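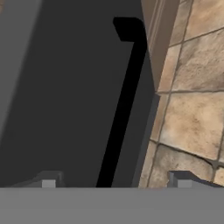
시뮬레이션 평가 규칙 정리해서 올려둠. 팀 위키에 쓰려다 길어져서 그냥 여기다 씀. 손잡이 달린 문/패널 태스크 기준

1/ 시작 자세부터. 그리퍼는 벌린 상태로 시작. 손잡이가 두 손가락 사이에 들어와 있으면 그 에피소드는 "접근 완료"로 따로 태그할 것. 접근부터 하는 에피소드랑 섞어서 성공률 내지 말기. 제발

2/ 손잡이가 정중앙에 올 필요 없음. 한쪽 손가락에 더 가까워도 유효. 중앙 맞는 것만 골라서 평가하면 숫자만 예뻐짐

3/ 성공 판정은 시뮬레이터 상태값으로만. 영상 보고 "열린 것 같은데?" 금지. 손목 시점은 특히 그럼. 검정 손잡이에 진회색 패널이면 사람 눈으로도 깊이 구분 안 됨

4/ 시드 고정, 시드 목록 공개. 우리는 2724개 돌렸고 그중 139개가 초기 충돌로 무효. 무효는 분모에서 빼되 몇개 뺐는지 반드시 같이 적기. 안적으면 리뷰에서 반려함

5/ 타임아웃 600스텝. 늘리고 싶으면 전체 다시 돌려야 됨. 실패한 것만 늘려서 재시도 ← 작년에 이거 하다 걸린 팀 있음 (우리임)

6/ 텍스처 랜덤화. 벽 타일, 문틀 몰딩 이런 배경은 바꿔도 되는데 학습 때 쓴 세트랑 평가 세트는 분리. 베이지 돌무늬 타일이 양쪽에 다 들어가 있던 거 Tania Dissanayake 님이 잡아주심. 감사합니다 ㅠㅠ

7/ 손가락이 벽에 닿는 건? 접촉력 로그 남기고 감점. 바로 실패 처리는 안 함. 근데 실물로 옮길 정책이면 실패로 보는게 맞다고 생각. Botond Gál 님은 반대 의견이라 이건 아직 합의 안됨

8/ 카메라 파라미터도 버전 관리 대상임. Clurnel 씬에서 화각만 살짝 바꿨는데 결과가 흔들렸음. 씬 파일 해시랑 카메라 설정 해시 2개 다 기록하세요

9/ 렌더 프레임은 시작/끝 한 장씩은 꼭 저장. 로그만 있으면 나중에 왜 실패했는지 못찾음. 압축은 해도 되는데 리사이즈는 하지 말것

10/ 시뮬 결과를 "로봇이 문을 열었다"고 쓰지 말기. "시뮬레이션에서"를 제목이나 첫 문장에 넣기. Trarkley 공유 문서에도 같은 문구로 맞춰놨음

11/ 빠진 거 있으면 답글로 주세요. 7번 의견 특히 환영. 서랍이랑 회전 노브는 판정 기준이 달라서 따로 쓸께요

12/ 아 그리고 4번 시드 목록은 저장소 eval 폴더에 있음. 권한 안 열려있으면 디엠 주세요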